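Arrêtons de compter les démonstrations

30 avril 2020
Par Jozef Cuypers

894 démonstrations. C'est le chiffre que Plusetti a mis en tête de son dernier rapport, en gras, et c'est celui que tout le monde m'a recopié dans les mails depuis. 894, bravo. Et alors ?

Je passe mes journées à récolter des exemples pour un système qui apprend. Je sais ce que ça coûte, une démonstration. Je sais aussi ce que ça vaut quand on en fait 90 à la suite, même départ, même geste, même opérateur qui pense déjà au café. Ça vaut une démonstration. Peut-être 2 les bons jours.

Le métier s'est pris de passion pour le volume. Normal, le volume se met dans un tableau. La variété, non, ou mal. On demande à une équipe combien elle a d'épisodes, elle répond tout de suite. On lui demande combien de positions différentes de la planche à découper, silence. Chez Segers, où j'ai travaillé avant, personne ne notait ça. On nettoyait le plan de travail entre chaque essai, on remettait tout sur des repères au scotch. Propre. Et le modèle apprenait les repères.
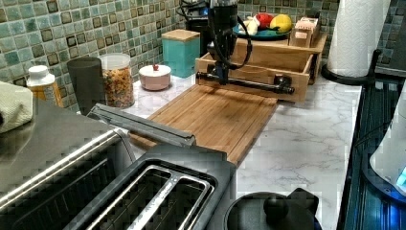
Une vraie cuisine a du bazar. Un torchon qui pend, des céréales dans un bocal, un grille-pain trop près du bord. Je défends le bazar. Je le défends même quand il fait perdre du temps, quand un câble traîne, quand il faut recommencer parce qu'une assiette était au mauvais endroit – mauvais pour qui d'ailleurs ? L'assiette est où elle est. C'est au système de se débrouiller, et il ne se débrouillera jamais si on lui a toujours mâché le travail.

On me répond toujours la même chose. Si tout bouge en même temps, l'apprentissage ne converge pas, on ne sait plus ce qu'on mesure. C'est vrai pour un article. Il faut un protocole, je ne suis pas idiot. Mais un protocole peut dire « déplacez trois objets avant chaque prise ». Ça s'écrit en une ligne. Fluscombe le fait depuis octobre et leurs courbes sont plus moches que les nôtres au début, nettement. Ensuite elles sont meilleures. J'aurais aimé que ce soit nous.

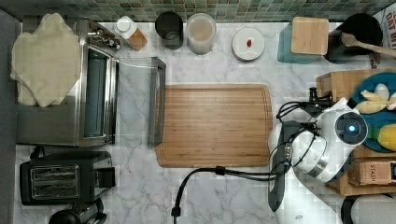 Le plan de travail vu d'en haut, planche au centre, plateau et assiette à droite.

Deuxième sujet de fâcherie, les échecs. On les jette ! Une prise ratée, hop, poubelle, on garde la belle. Résultat, des données où tout le monde réussit du premier coup et un système qui n'a jamais vu personne se rattraper. Le jour où la pince arrive deux centimètres à côté il n'a aucune idée de la suite. Il continue, bêtement, comme si de rien n'était. Moi je garderais tout, avec une étiquette. L'étiquetage prend du temps, oui. Moins que de refaire une campagne entière six mois plus tard, ce qu'on a fait 2 fois.

Et puis les poignées. Je deviens pénible avec les poignées, mes collègues vous le diront. Un levier, c'est une pièce qui résiste, qui a un axe, un jeu, une butée. Il y a l'approche, le contact, puis l'effort, et ces moments n'ont rien à voir entre eux. Or on les découpe rarement, on enregistre un bloc et on écrit « ouvrir » dessus. Un mot. Le contact, qui est toute la difficulté, se retrouve noyé dans des secondes de trajet où il ne se passe rien d'interessant. J'ai demandé à Hisik un outil d'annotation par phases, ils m'ont envoyé un devis. 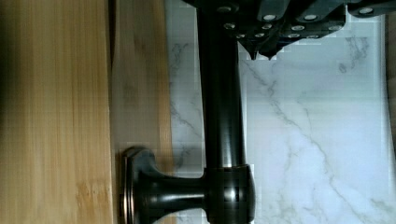
Vue depuis le poignet : les deux doigts de la pince au-dessus d'une poignée à levier bronze.

Ce que je voudrais, concrètement. Que les rapports donnent le nombre de configurations avant le nombre d'épisodes. Que les ratés soient livrés avec le reste. Que celui qui fait les démonstrations ait son mot à dire sur le protocole, parce que c'est lui qui sent que la dixième prise ressemble à la neuvième, pas le tableur. Et qu'on change d'opérateur plus souvent, un gaucher de temps en temps, quelqu'un de lent.

On me dira que ça fait baisser la cadence. Oui. La prochaine campagne sera plus petite, j'ai prévenu, et il y en a que ça n'amuse pas. Si vous récoltez aussi et que vous avez essayé de garder les ratés, écrivez-moi, je prend tout, même les mauvaises nouvelles.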